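Ploneck Site Notice Board, Planning Series

Home > Outdoor display > Statutory notice boards > Planning Series

Weatherproof boards for planning notices, public consultations and road orders. Made by Devlow and supplied with posts or as a board only.

Sizes: 1 x A3, 2 x A3, 4 x A3
Finish: green, black or plain galvanised
Lead time: see your basket for current dates

Overview

When an application goes in for a warehouse, a distribution yard or a block of new homes, people living nearby have to be told. Many of them first hear of it from a sheet of paper on a lamp post. Cable ties and plastic wallets let in water, and a notice that can't be read may have to go up again, with the consultation period started afresh.

The Planning Series is a lockable board that keeps notices dry and flat for the whole of a consultation. It is bought mostly by district and parish councils, planning agents and developers who need to show that a notice was displayed properly from the first day to the last. It can be moved from site to site. The door, seal and lock are all replaceable.

What is in the box

Board with hinged front door and clear polycarbonate window
Two keys
Rubber door seal, fitted
Magnetic back panel and eight magnets
Wall fixings for brick or timber
Display log card and holder

Posts are sold separately. The two-page and four-page boards need a pair of posts. The single-page board will go on one.

Choosing a size

Most householder applications need one A3 page. For a larger scheme with a location plan, a site plan and the notice itself, use the four-page board, which leaves room for a contact sheet. Plans should not be reduced below A3 if the scale bar is to stay readable from the pavement.

If the site has more than one road frontage, order a board for each. Buyers with several boards on one site usually ask for them keyed alike. Put this in the order notes and there is no extra charge.

Door and lock

The door is hinged on the left and opens through a full half turn, so that it can be held back while you pin up a plan. The standard lock is a quarter-turn cam with a covered keyhole. A tamper-resistant screw closure can be fitted instead for sites where keys tend to go missing. 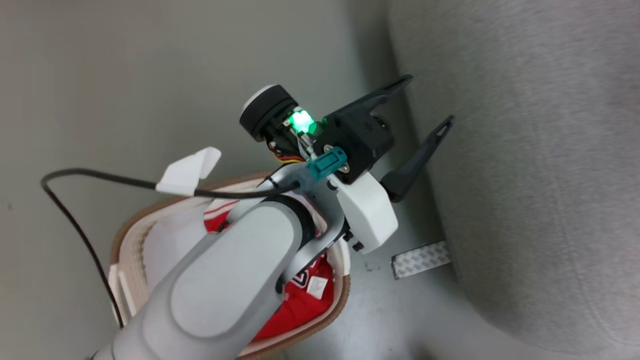 Putting up the board

Pick a spot that can be read from a public footpath without stepping into the road. Get the landowner's consent in writing if the board is going on anything other than highway land, and speak to the highways team before digging in a verge.

Set posts 900 mm apart for the two-page and four-page boards. The foot of the board should be 1000 mm above ground — lower on a slope is fine, provided wheelchair users can still read the top line. Allow posts to set overnight before hanging the board.

Write the date and time on the log card when the notice goes up, and photograph the board with the street behind it. Keep the card after the notice comes down. Planning officers do ask for it.

Cleaning and storage

Wash the window with warm water and a soft cloth. Do not use solvent or glass cleaner on polycarbonate, as both will cloud it. Store boards upright with the door closed.

Spares

Window panel, all sizes
Door seal, sold by the metre
Lock and key set, order code 31
Screw closure kit, order code 73
Pack of log cards

Customer comments

"We had four of these up along Ammont Lane for the depot application. It rained for most of June and the plans were still readable at the end. The applicant withdrew in the finish, so the boards have gone to another site." — Fongchan Ruangrit, parish clerk

"Good board, heavy for one person to lift. The four-page size wants two of you. I would like a third key in the box." — Borghild Ljungberg, Björklund Planning

Delivery and returns

Boards are sent flat on a pallet and need a signature. Posts come separately and may arrive on a different day. Unused boards can be returned in their packaging. Boards printed with a council crest or company name can't be returned unless faulty.

For orders of ten or more boards, ask for a written quote before paying online.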